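Contract timer and banked tokens after the reset

Posted by Fouzia Jadoon in Larnden Community Help > Events

I have a problem with the Sedora contract on the Larnden server. I had 26 of 29 tasks marked complete on Sunday evening. After the daily reset the counter still showed 26, but the token balance had dropped from 2122 to 1639. I did not open the event shop between those two readings. The log lists no purchase.

Has the balance been capped, or have I lost tokens through a skip? I play on a restricted account, so I can't buy replacements. I have cleared the cache and logged in from a second client with the same result.

Leena Lappalainen

Check the skip setting first. The contract panel has a tick box labelled "replace expired tasks". When it is on, any task still open at reset is swapped for a new one and the skip fee is taken from banked tokens. The fee is charged per task and rises with each swap in the same week. It is not written to the purchase log. It goes to the contract log, which is a separate tab behind the small scroll icon.

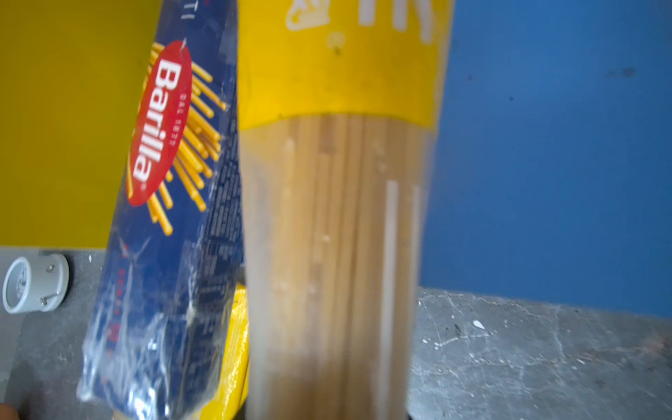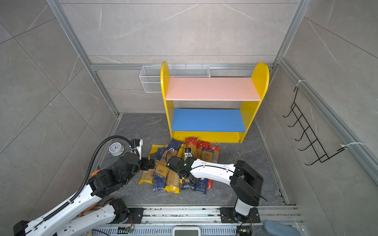

If the contract log shows three entries at reset time, the missing tokens are skip fees and support will not refund them. Turn the box off before the next reset. Your completed tasks are kept either way, and the three replacements will count towards the full contract.

If the log shows nothing, send a ticket under Events, then Balance. Give both readings and the world you were on. Don't spend any tokens until it is answered, as they compare the balance with the last server snapshot.

Prokus

Same thing happened to me in September. Relogging on another world fixed it, try that.

Naqvi

Relogging only refreshes the display. It helps if the panel is showing an old figure, but the shop reads the balance directly from the server. Open the shop and compare the two. If both say 1639, that is the real balance and it's the skip fee as described above. Restricted accounts pay the same fee as everyone else, and the box is ticked by default on new contracts.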